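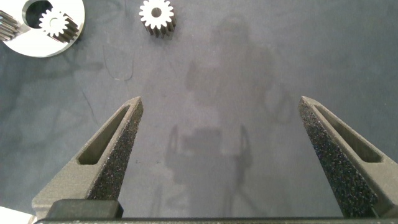 Dark grey tabletop, seen from above, with a few shadows across it.

Skesdale Tabletops: read me first

Hi, and thanks for grabbing the set! I'm Guilan Ding and I look after Skesdale, a collection of 1,243 pictures of work surfaces (mostly tables and benches, plus the odd kitchen counter that snuck in during July). I started it for my own colour matching and it got a bit out of hand.

What's in the folders

There are 2 of them. "Plain" is for surfaces with one overall colour, and "patterned" is for woodgrain, checks, terrazzo and anything with a print. The matte slate greys go in plain, even when they're a bit mottled. Donal Lenihan and I argued over that for ages, and I won, but if you'd sort them differently then go for it.

Labels

Each picture gets a colour word, a finish (matte, satin or gloss) and a yes/no for shadows. I went with everyday colour names, so you'll see "dark grey" far more than "charcoal". Bluish greys are still grey! Please don't send me fixes for those.

Known problems

Shadows and mottling get mixed up, mostly on the darker tops. Vojtěch Procházka rechecked 20 of the worst ones and changed the shadow label on a fair few. The satin label is also pretty wobbly, so I'd lump it in with matte if finish matters to you.

Changes

31/12/2024: renamed the folders, fixed the spelling of "grey" everywhere (sorry, Donal), took out the doubles.

Still to do: the Likedari benches, which need labels from scratch.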